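Budget for the Table, Too

Most equipment plans I get asked to look over have one large number at the top and very little under it. The arm is the large number. Everything the arm is supposed to touch goes into a line called "miscellaneous," and that line is usually too small.

I think this is the wrong way around. When Nyokabi Nyaga and I put together the January request for Hullham, we began with the task, a plain countertop microwave, and worked outward from it. The oven was cheap. The backdrop, the cabling, the spare fingertip pads and the table itself came to 826 dollars, nearly all of it missing from the first draft. 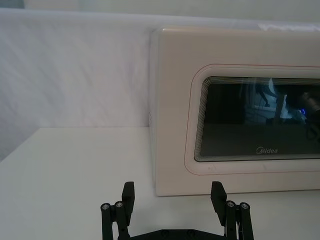 A buyer who starts with the arm picks it by reach and payload, because those are on the data sheet. Then the work turns out to need a wider grip, and the money is gone. I have seen this at two shops, and both ended up paying for a second gripper out of the travel budget.

Hours are the other thing people leave out. We planned 28 hours of setup and asked for 100. Veerle Geerts, who signs these things, wanted to know why. My answer was that setup is done again every time something on the table changes – a different door, a different row of buttons – and somebody is paid to do it.

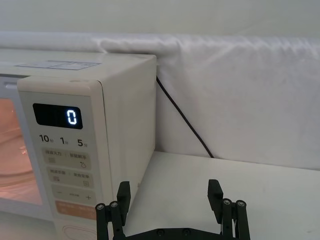

I would also hold back money for replacing household items. They are built for a kitchen, where a door gets opened a few times a day. A test schedule is harder on them. Buy two of the same model at the start, while the store still has it.

None of this needs special software. One sheet listing every object on the table, with a price and an owner for each, would fix most of the plans I see. Ours took 90 minutes to write. 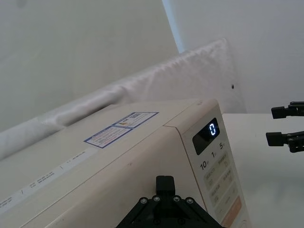 The microwave from above, with its display at 0.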